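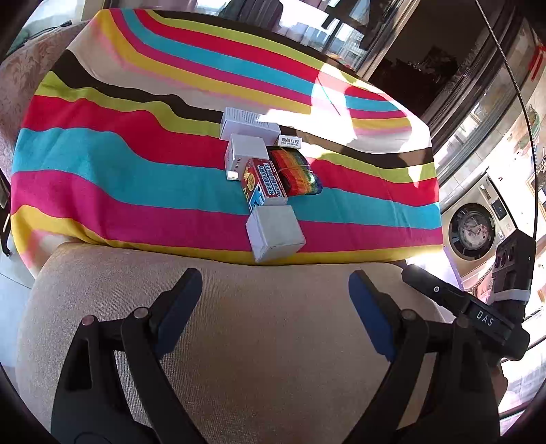 Figure 3. Hand-held gripper facing a table with small boxes and a rolled strap. Both blue pads are in view.

4.2 Before you record at a table

These rules cover the Verbruggen hand-held gripper when it is used to collect grasping examples for the Tranddale arm. Most setup guides claim any table in any home will do. We doubt it, and the Bilham trials gave us little reason to change our minds. Follow the steps even when the table looks fine.

1. Check the pivot pins on both jaws. If a pin moves under your thumb, stop and tag the tool.

2. Wipe both pads with a dry cloth. Do not use cleaner.

3. Open the jaws fully and hold them toward the table. Both pads must be visible in the preview.

4. Look for sun on the tablecloth. A washed-out patch like the one near the upper right of the cloth in Figure 3 will hide edges. Work away from it or close the blind.

5. Choose the first item and record one grasp. Play it back before you record another.

6. Record no more than 37 grasps, then repeat steps 1 and 2.

Note: A boldly patterned cloth is allowed. Some people say it makes the data "more general." We have yet to see a test that shows this, so write the cloth down in the session log and let the results speak.

Note: Printed boxes and cards may carry business names. Rimedport asks for these to be logged — a blur filter alone does not count as a privacy check.

Caution: Keep fingers out of the gap between the jaws. The trigger has no force limit, whatever the sales sheet suggests.

Caution: Route cables clear of your wrist before you start.

A session of 600 grasps is not proof that the arm is safe near people. It must still pass the separate checks in section 63.

Revised September 21, 2020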